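Giltgate
Home What we do The rack job Visits Contact

About us

We're a small workshop that tries to get robot arms to do dull jobs. Dishes, shelves, sorting, putting things back where they came from. Home chores mostly, some shop-floor ones too. Can machines do them yet? A few. Slowly. Not the ones you'd want first.

Fourteen of us now, up from 3 at the start. Engineers, two ex-warehouse people, one former school cook. One long room, one kettle, too many extension leads. Come in by the side door, the front one sticks.

What we do

Firms send us a chore, we try it. Simulation first, then a real arm on a real bench. At the end you get a plain report: what it managed, what it dropped, how long it took next to a person doing the same thing. No glossy video. If the answer is "keep paying someone" then that's what the report says, and you still get the invoice, sorry.

Current work:
Bimport - returns desk. Opening bags, checking what's inside, folding it back up. Folding is going badly.
Yammine - café clearing. Cups fine. Teaspoons no.
Eslow - our own project, tidying at home. Racks, drawers, shoes by the door.

The rack job

Takes up most of our week at the moment. Pick a thing up, carry it over, stand it in the right slot, let go. A child can do it half asleep. For an arm it's a lot of small problems in a row. Where does the slot start? Is the thing leaning? Has the finger got room next to the divider or is it going to clip it on the way down?

We run it in simulation before anything gets near a bench, as a bad run there costs nothing but time. Rack, table, gripper, go again.

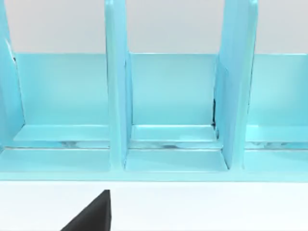

Eslow rack task in simulation. Turquoise rack, upright dividers, tip of one gripper finger just short of the front rail.

Close-up views like this are were we spend our time. Dividers the same colour as the back panels, shiny plastic look, reflections along the floor of the slots. All easy for you and me to read. Much less easy for software that has to decide where an edge is. We change the colour, change the light, shift the rack a bit and run it again.

Best day so far on the real bench: 31 tries, 11 put away properly. The rest were leaning, in the wrong slot or on the floor. We were pleased with that, which tells you something about where things are.

So, can they do it yet?

Same object, same place, same light, all day long: yes, often. Your kitchen after tea: no. We get asked about washing up every single visit. Wet plates are hard. Ask us again next July.

Visits

Open afternoons, doors at 2pm, finished by 4. Bring a chore if you like, an actual one with the actual objects, we'll tell you what we think. No glass please. School groups welcome but email first, theres only so much room round the bench.

Work with us

We want people who've done the jobs, not only people who've programmed them. Stacked shelves, run a kitchen, packed boxes on nights? Get in touch, no CV needed, a few lines is fine.

Contact form is on the next page. Phone is mornings only.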